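Section 3. Speed and force rules for the dish handling cell

3.1 Scope

The rules in this section apply to every run in which a gripper handles ceramic tableware near the wire rack. They were drafted after our first review against the Forsyth laboratory code, which covers guarding and emergency stops but does not set limits for fragile loads. The code remains in force. Where it and our rules differ, the lower limit is used.

3.2 Limits

Grip force is capped at 5 N until both fingers report contact, then raised to the value stored for the item. Tool speed is limited to 50 mm/s within 70 mm of the rack or of any other dish. Both limits are set in the Trisov controller and are locked during a run. An operator who needs a different value must stop the run, record the change and restart from the home position.
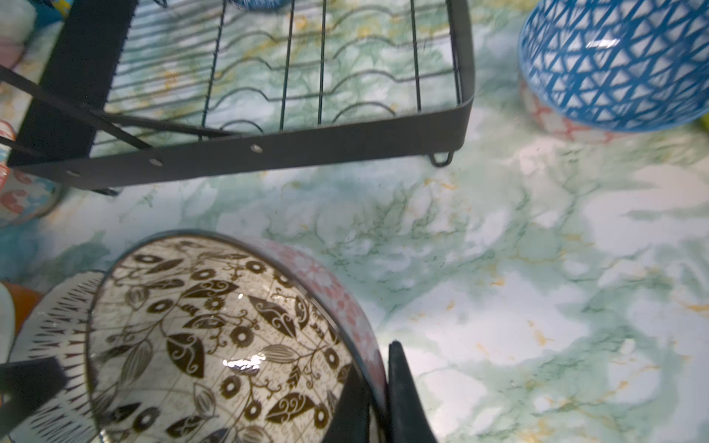
Contact on one finger only is treated as a fault. The arm holds position and waits for the operator. Automatic release was considered and rejected, as the controller has no reliable estimate of the height below the item.

3.3 Shared workspace

Only one arm may enter the rack volume at a time. The Dorkulon scheduler issues a token for this volume, and an arm without the token stops at the boundary. A second arm may be present in the volume only in a supervised run, with an operator at the stop button and speed reduced by half.
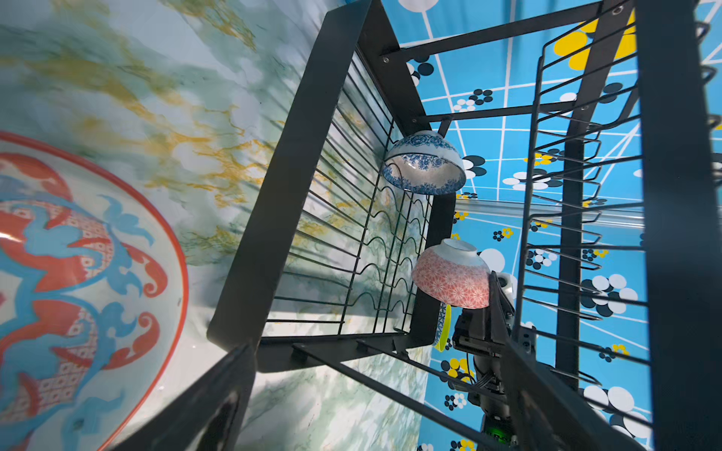

The token is returned when the gripper is clear of the outer rails. In early tests it was returned on finger opening, which left the wrist inside the volume. The release condition was changed in November.

3.4 Records

Each run log stores finger force, tool speed and token state. Logs are kept for more than 4000 cycles before they are overwritten. Any breakage is entered by hand with the run number and the stored force value for that item.

3.5 Open points

Stored force values have not been checked for items with a raised foot.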